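The Levchenko Fund has asked for a progress report at the close of each working period of the Fallari project. This report covers the second period. Its subject is the teaching of household tasks to a simulated robot by remote control: an operator holds a pair of hand controllers, watches the view from the robot's cameras, and performs the task through the robot's arms. Each completed attempt is saved as a demonstration and later used for training.

Work in this period moved from single-arm practice to tasks carried out in a furnished simulated home. The first of these is passing through a pair of doors. Both leaves have lever handles, and the operator may use either arm or both.

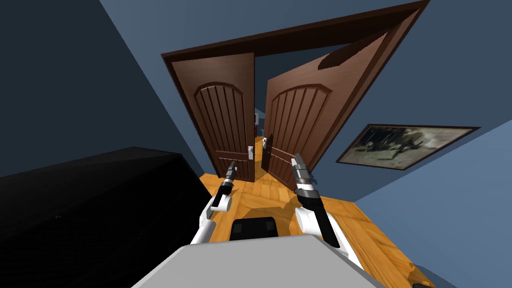 Door tasks take longer to teach than the original plan allowed. An operator must place the gripper on a lever, turn it, move the leaf, and keep the base of the robot clear of the door frame. New operators tend to drive the base and move the arms at the same moment, and the recordings that result are hard to use. Training now asks them to bring the base to a stop before either arm is raised. Attempts that break this rule are kept on file but are left out of the training set.

The second group of tasks concerns kitchen and storage furniture. Operators open and close drawers and cabinet doors, and move items between surfaces. Much of this work is done from a wrist view, with the two gripper fingers always in sight and much of the furniture showing beyond them.
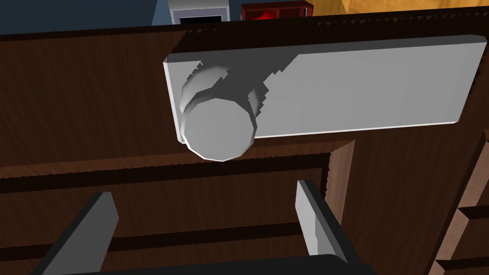
**Fallari Project: Progress Report to the Levchenko Fund**
*Submitted by the project office, Stanham Center for Remote Operation, Rudton, 4/28/18*

## Status of the work

The project is on schedule in its main activity and behind schedule in one supporting activity. At the close of the period the team held 599 accepted demonstrations. These were recorded by seven operators, all of whom completed the full course of instruction before their recordings were counted.

A demonstration is accepted when it meets the following conditions:

- The task is finished within the time limit set for it.
- The operator does not reset the scene or pause the recording.
- The robot does not pass through any wall, floor, or piece of furniture as a result of an error in the simulator.
- A reviewer other than the operator has watched the recording from start to finish.

The last condition was added during this period at the request of the Fund. It has slowed the rate of acceptance, and the project office considers the delay worthwhile. Reviewers found attempts marked as complete by the operator in which a drawer had been left open or an item had been set down in the wrong place.

Review has also changed the way instructions are written. Earlier task sheets told the operator to "open the cabinet." The present sheets state which door, how far it is to be moved, and where the gripper is to be when the recording ends. Operators report that the longer sheets are slower to read but leave fewer matters to settle during the attempt.

## Difficulties met

1. **Loss of bearings in the wrist view.** When the wrist is turned steeply upward, the operator may see little more than flat surfaces and the fingers of the gripper. Distance is then hard to judge. Several operators asked for a second view on the same screen, and this was provided late in the period. Recordings made before the change have been marked so that the two groups can be compared.
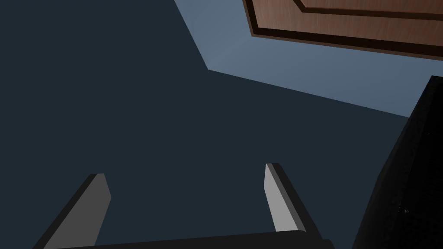 2. **Tilted camera views.** The robot's view can lean well away from level. Experienced operators adapt to this, while newer operators correct for it with the wrong arm movement. A practice session limited to tilted views has been added to the course.

3. **Shadows drawn by the simulator.** Shadows fall across handles and light surfaces with rough, stepped edges. The team has not determined whether this affects what the robot learns. A limited set of demonstrations will be rendered again with softer shadows, using the same recorded movements, and training results will be set side by side.

4. **Controller delay.** Operators working from the Rudton office experienced more delay between hand and arm than those at Stanham. The equipment at Rudton has been replaced. Measurement of the new equipment is the supporting activity now behind schedule, and it will be reported in full once finished.

## Grasping and placing

Tasks that end with a grasp remain the most uneven part of the collection. Large flat pieces are a particular concern, as one finger is often hidden from the operator behind or beneath the piece.

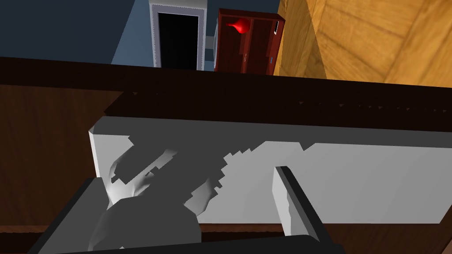
The team has adopted a common method for this group. The operator opens the gripper fully, approaches at low speed, and closes only after both fingers have been checked in at least one view. Where the piece hides a finger in every view, the operator backs away and approaches again from another side. The new approach is recorded as part of the same demonstration, so that the robot is also shown how to recover from a poor start.

## Use of funds

Spending in this period was confined to operator time, reviewer time, and the replacement equipment at Rudton. No request is made to move funds between budget lines. Travel between the two sites was lower than planned, and the unspent amount will be carried into the next period with the approval of the Fund.

## Plans for the next period

Collection of door tasks will continue under the present rules. The drawer and cabinet tasks will be extended to furniture with differently shaped handles. First training runs on the accepted demonstrations will begin when the shadow comparison has been completed, and their results will be delivered to the Fund in November together with the full task sheets and the reviewers' notes.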